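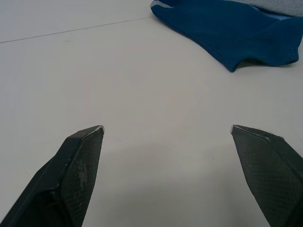
Good practice with a two-armed folding station begins well before anything moves, and I'd like to take you through the routine we follow on ours, slowly, because most of the trouble I've seen came from somebody hurrying the dull parts. Put the kettle on if you like. Start with the fingertips. Open the jaws all the way, with nothing between them, and have a proper look at the inner pads. Ours have a fine mesh texture, and on one of them there is a pale, scuffed-looking patch a little way down from the tip. A mark like that goes in the log with a short note of where it is, and then you try wiping it with a barely damp cloth. If it wipes away, lovely, write that down too. If it doesn't, compare it with the last entry and see whether it has grown. We fit new pads after 3000 grips whatever they look like, and sooner if the mesh has gone smooth under your fingernail.

Next, the table. Run your palm across the whole working surface and pick up any specks of grit or fluff, then feel along the joins between boards. Thin knitwear loves a join! If a fingertip can catch there, so can a cuff, and you'll want to set your pick-up points well clear of it.

Now set the speeds. The house rules we inherited from the Stollum workshop, and later tidied up for the Sarine project, ask for three things before the first run of the day:

Both arms at 32 per cent of full speed or lower until one complete fold has gone through.
The stop button within reach of the person watching, and tested by pressing it.
Hands, sleeves and lanyards outside the reach of both arms - this includes leaning over to straighten a sock, however tempting.

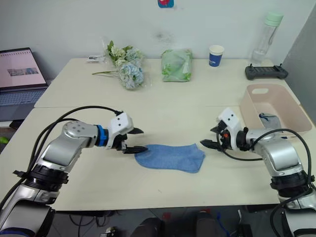
That last rule matters most when the two arms are working close together over one small item. Let one arm take hold first and keep the other waiting clear of the cloth until the first grip is settled. In our notes we call these the holding arm and the following arm, and the two should never be told to close at the same moment on the same piece. Lay the item flat, leave a hand's width of bare table on every side, and keep finished pieces in a basket towards the edge.

Have a look at your cables too. They need enough slack for the wrist to turn fully, but a loop that swings low over the table will sooner or later drag something with it. Move each arm through its range by hand control, at a crawl, and watch the loops the whole way round. On the floor, keep leads gathered under the table and away from where people stand.

If a grip slips, stop the run and open the jaws from the controls before you reach in. Two slips on the same item means you put it aside and check the pads again. Three in a morning and we close the station until the pads have been changed, which feels fussy the first time and much less so afterwards.

At the end of the session, park both arms, switch off at the wall, and fill in the log while it's still fresh in your mind. Page revised Tue 7 October, with the slip rule moved up from the appendix.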